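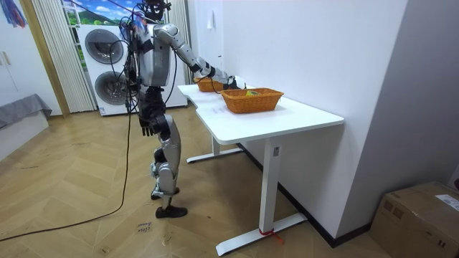 Robot at the desk, hand over the baskets.

14 Jul 2009

Spent most of today on the Sornex handsets again. Dulce had left me two that wouldn't get past the logo, plus a note saying "same as May?" and yes, same as May. Whoever updated them used the Galer build for the other board, which loads without a murmur and then sits there for ever.

First one was easy enough. Battery out, hold volume down, plug in the lead, battery back in while still holding (you need three hands for this, I used my chin). The PC saw it on the second go and I put build 458 back on. It sat at 99 per cent long enough for me to go and make tea, then rebooted itself and asked for a language. Lovely!

The second one was a pig. The flash tool kept stopping with error 1806, which the Todorova manual lists as "communication fault" and leaves it at that. Things I tried, in no useful order:

- different lead, same error
- the port on the back of the PC, same error
- older driver, PC stopped seeing the phone altogether, put the new one back
- ticked the box for slow transfer – got as far as the second file, then 1806 again

Tihomir wandered past and asked if I'd checked the battery. I had not checked the battery. It was nearly flat, so I swapped in the one from the first phone and it went through in one go, slow transfer still ticked. I haven't tried it with the box off so I can't say if that mattered as well.

Lost the serial number on that one, by the way. The settings page shows a row of zeroes. It's on the sticker under the battery so I'll write it back in tomorrow with the Sellden utility, if I can find which machine still has it installed. Dulce, was it yours?

Also had a tidy of the firmware folder. There were four copies of build 205 in there, two of them different sizes. I've kept the one that matches the checksum on the disc and moved the others into "old, do not use". Please don't use them.

Still to do: charge everything before flashing, ask Galer for the board list again, order 2000 mAh spares.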